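Section 4. Teaching a task by hand or by remote
Vusturov teach kit, cloth and soft goods add-on. Bench notes by Ntombi Ngcobo, tidied up a bit by Reshma Le Roux
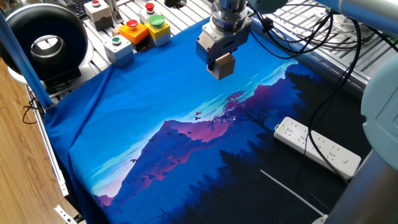
Do I need to write any code to teach a task?
You need none for anything in this section. The teach program records what the arm does while you lead it, and the code side is all in Section 7.

4.1 Before you start

Two ways to teach. Hand guiding: you hold the wrist and walk the arm through the job. Remote: you sit at the desk and drive it with the Alstead handset. Cloth jobs are nearly always better by remote, your own hands stay out of the cameras. Rigid parts, do whichever you like.

Read 4.2 even if you have done this on the old software. Home position has changed.

Check:
- Stop buttons tested today, every one wired to the cell. Press, check the arm drops out, twist to release.
- Teach speed limit set to 200 mm/s. It goes back to 300 after an update, so look.
- Payload set for the gripper that is fitted now, not the last one.
- At least 38 GB free on the recording drive.
- Cable slack at the wrist. Move the last joint both ways by hand and watch the loop.

CAUTION. Wrong payload and the arm will sink or climb when you let go in hand guiding. If it drifts at all, stop and redo the payload page.

4.2 Setting out the cloth

1. Send the arm Home. Wait for the tone.
2. Lay the cloth over the table. Creases are fine, you want some. A cloth ironed flat every time teaches the robot to fold ironed cloth.
3. Choose a pick point you can find again. Printed fabric makes this easy: a tree, a bird, the line where sky meets mountain. With plain fabric use a corner or a bit of tape.
4. Jog the gripper over the pick point, pads pointing straight down, and leave a gap. Don't touch the cloth yet.
5. Save this as Hover. Every demonstration starts from Hover.

Note. If the cloth hangs over the edge of the table that's OK for lifting and smoothing jobs. For folding bring it all up on top.

Note. Leads and sockets on the cloth will hold it down and the robot will learn to pull against them. Move them off before recording a folding job. For the "cluttered" set (4.6) leave them, but mains off at the wall and nothing live under the gripper path.

4.3 Teaching by remote

1. Sit where you can see the pads and reach a stop button without getting up.
2. Handset on. Light goes from amber to green. If it stays amber see 4.7.
3. Press RECORD once. Count two before moving, the first half second gets trimmed.
4. Lower slowly until the pads just press in to the fabric. Close.
5. Lift a little. Pause. Look whether you have one layer or two. Wrong number, press DISCARD and go again from Hover.
6. Carry on with the fold or drag. One smooth movement if you can. Slow is fine, dithering isn't. The robot copies the dithering.
7. Open the pads fully before you go up. Fully!
8. Back to Hover. Press RECORD again to stop.
9. Mark it GOOD or BAD straight away while you remember. BAD ones are kept, they go in a seperate folder and do get used.

CAUTION. Do not lean over the table to straighten the cloth between takes with the handset live. Thumb off the enable switch, handset down, then reach in.

4.4 Teaching by hand

1. Select Hand Guide. Joints go soft after the tone.
2. One hand on the wrist above the gripper, other hand on the forearm link. Never on the pads, never between two links.
3. Press the foot pedal to record.
4. Lead the arm. Let it be heavy, don't fight it. If it feels sticky you are near a joint limit, back off and come in from a different angle.
5. Pads open and close on the second pedal. Left is record, right is pads. People get this wrong the first day.
6. Pedal off, let go, stand back, play it once at quarter speed with the cloth taken away.

Note. Your sleeve will be in the wrist camera for part of this. Roll them up or wear the grey cuffs from the Mabaso box.

4.5 How many takes

For one fold on one cloth, 300 GOOD takes. Less will run but it misses the pick when the light changes. Split them across morning and afternoon, and between at least two people. Johannes Ngubane's takes and Annick Gautier's look completly different on the plot and the model trained on both was better than either one.

Move the cloth between takes. Turn it, shift it, scrunch it a bit. Not the pick point on the print, that stays the same.

Stop when tired. Late takes are sloppy and you will only have to bin them.

4.6 Playback and first run

1. Clear the table apart from the cloth.
2. Pick the newest model in the list. Check the name, Sonddale units list the oldest at the top.
3. Quarter speed. Hand on the stop.
4. Press RUN from Hover.
5. If the pads go for the wrong bit of the print, stop, note what it went for, record a handful more takes with that area showing.
6. Three clean runs in a row before you go up to half speed.

Cluttered set: same steps, only after the plain set works.

4.7 If it won't record

Amber light stays on: handset isn't paired. Hold both shoulder buttons till it buzzes.
Records but file is empty: drive full, or a camera has dropped out. Restart cameras first.
Arm stops half way with no message: a stop button hasn't been twisted right out. Check all of them, also the ones at the back.
Pads close on nothing: Hover was saved too high. Resave, and redo any takes made from the old one, sorry.
Jerky playback: enable switch was let go during the take. Mark BAD.

Anything else, write it in the bench book with the take number and tell Nokuthula Sithole. Pairing faults on the June handsets are known, fix is in Section 9.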